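Hi Mechthild,

You asked for something short on how the Varkenwood study circle is doing, so I'm writing it the way I'd tell you over coffee. The formal spending sheet is coming from Ozan in March.

## Where we are

We've held 10 of the evenings you paid for, and the big question (is evil a thing in itself, or just what's left when good goes missing?) has kept people coming back. I thought we'd lose half the room once we left the Bible passages and got into Augustine. We didn't! If anything the talk got louder. Kevser Yazıcı had us spend a whole evening on the book of Job, and I'd budgeted twenty minutes for it.

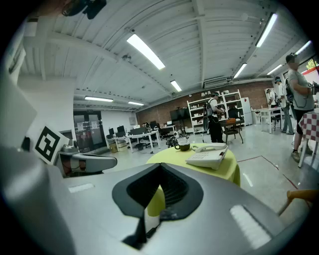
The small-group format is the change I'm happiest with. In the first evenings we sat in rows and I talked too much, and the same few people answered me every time. Now we split up, each group takes one short reading, and they argue it out before we all come back together. A round table with a cloth over it, like the yellow-green one there, does more for a conversation about guilt and mercy than any handout I've written. Yiğit's group has started pushing back on my readings, so I'm choosing them more carefully.

## What hasn't worked

The reading packets were too long. I sent out 40 pages on free will before the fourth meeting and hardly anyone got to the end, me included on the second pass. I've cut them down to 4 pages. The evening on other faiths' ideas of the devil was also thin. I was out of my depth, and Melahat Kırmızıgül, who knows the Islamic sources far better than I do, was kind about it. She's agreed to lead that session again herself, which I should have asked her in the first place.
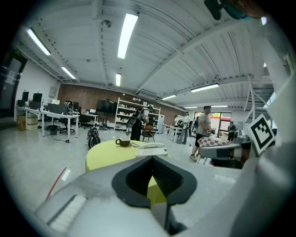 *Mug and desk telephone on the round yellow table.*

## Money and next steps

We're a little under on printing (see above, shorter packets) and a little over on books. I'd like to move the leftover printing money across so that everyone can have their own copy of the Lappalainen essays. Please tell me if that needs a form.

There are two evenings left. Melahat's comes first, then one on forgiveness, where I plan to say very little and let the groups run it. People keep asking if we'll go on after that. I'd love to, and I'll send you a proper request once Ozan has the numbers straight.

Start time is staying at 7 p.m. if you'd like to drop in on one.

Warmly,
Jesa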